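Robotics & Automation > Learning from People

Chapter 5
Showing the Robot How

I learned to teach robots by stocking hangers. At Skamlow we had 194 recordings of people filling store shelves, every one shot from head height, and I still open this course with them. Watch the hands first!
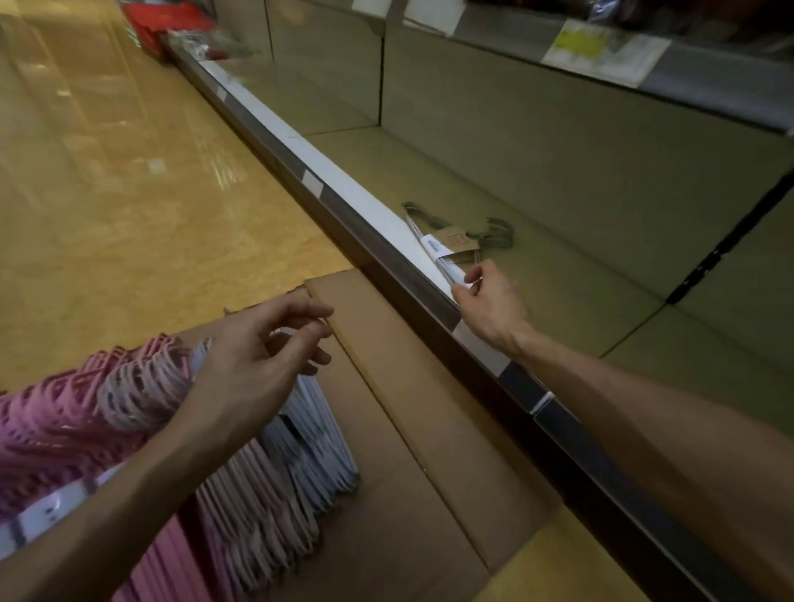 Panicker asked why we didn't just drive the arm by remote control and record that. Fair question - remote control gives you joint angles the robot can really use, and bare hands don't. But hands are fast, and they know things (when to pinch a paper band, when to grab a whole bundle) that get lost through a joystick. We'll do both in this chapter, starting with hands and moving to the Trimon controller in Section 5.2.

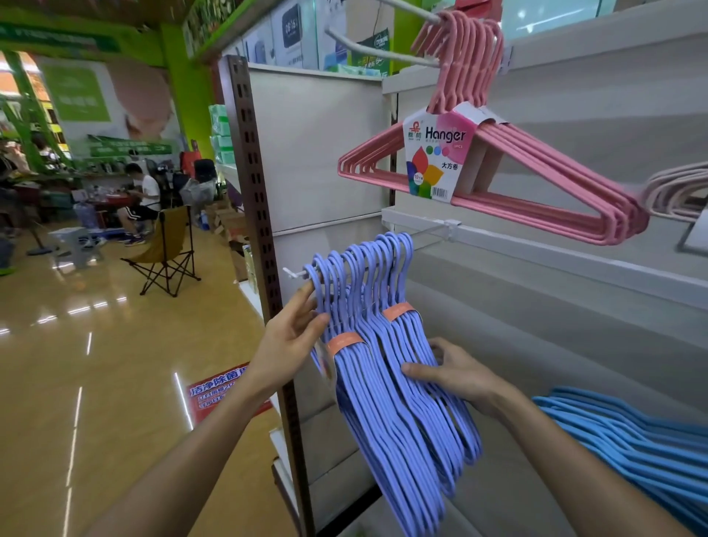
Figure 5.2 Two-handed hold on a bundle of blue hangers at a display peg.

Before reading on, try writing down what each hand is doing. My first list ran a full page.

© 2019 Drendholm | Contact | Back to top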